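August 2006
By Lorna Agbayani

The Sorting Line, In Pieces

I spent two years washing and sorting trays for a living before I ever thought of taking a picture of one. The plant did airline and hospital catering returns, which means that what other people had finished with came to us, in quantity, and left again shining. More than 3,000 pieces on a heavy shift. I have never since been able to sit on an airplane without turning my tray over to see what shape it's in.

This gallery started as a favor to Analyn Salazar, who runs the returns hall at Talavera and wanted something for the hallway outside the break room. The hallway previously held a fire map and a poster of a waterfall. The fire map stayed.

A word on what goes on in a returns hall, for those who have led more glamorous lives. Dirty things arrive at one end in bins. They get tipped, scraped, soaked, run through the washer, dried, looked at, and put into other bins. Then the bins roll away. That's the whole plot. What kept me interested was the hardware, all of it built to be ignored and most of it better looking than it has any right to be.

Take the bins. Ours came in blue, with a few gray ones that turned up from another site and were treated like exchange students. Blue was chosen, I was told, for the excellent reason that it isn't a color food comes in. A good bin has a wide rim you can get your fingers under and ribs up the sides so it doesn't belly out when you fill it with metal. A bad bin has a label on it saying it is a good bin. We had a batch from Pisov that warped in the dryer room one December and rocked on the rollers all the way down the line like shopping carts.

Then the rollers. People who visit the hall always push them. Grown adults, people with clipboards, wander over and give one a spin when they think Analyn isn't looking. The sound of a whole section going at once is somewhere between rain and a bowling alley, and I still hear it when I'm falling asleep. Bay 6 had one roller that squeaked for as long as I worked there. It was reported, oiled, replaced, and reported again.

The trays themselves I could go on about, and at parties I have. Stainless, shallow, rounded at the corners so nothing can hide there, with the edge rolled over so it won't open your hand up. They stack beautifully until one is a hair out of true, and then the stack leans, and then you meet everybody in the hall at once. The old hands could pick out a bent one by the noise it made going down. I got to where I could do it about half the time and claimed the other half.

The flat ones with the pressed ridges were my favorites. The ridges keep the bottom stiff, and they also hold on to rice with real determination. We tried a soak called Puralance on them for a while. It smelled like a swimming pool with ambitions and the rice didn't seem to mind it.

I should say something about the light, too. The hall is lit like a dentist's office, and polished steel throws every bit of it back at you. Analyn's advice was to shoot on an overcast day. The hall has no windows. I went on a Tuesday instead and squinted.
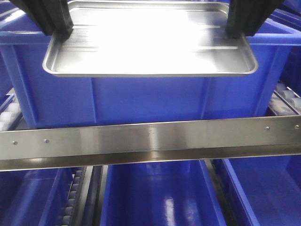

Tray over blue bin. The glare in the middle is the steel showing off - look toward the edges for the grays.

If you like this one, spend a minute on the long steel rail running across it. Rails like that got wiped down every shift in my day, and I must have done the one in our bay a few hundred times without once thinking of it as handsome. It took a print on a wall to bring me around. Analyn says this is what happens to people who leave.

The bin has its ribs and its thick flat rim, as a bin should, and there are white rollers on both sides of it for anybody who feels the urge. Please don't push the print. Somebody already has, and it now hangs a little to the left.

Copies are at Grorkia on the ground floor, behind the greeting cards, where they have sold 2 so far. One went to my mother. The other went to a man who asked if it also came in gray.

Prints are unframed. Ask for number 119 at the counter, and if they hand you the waterfall, hand it back.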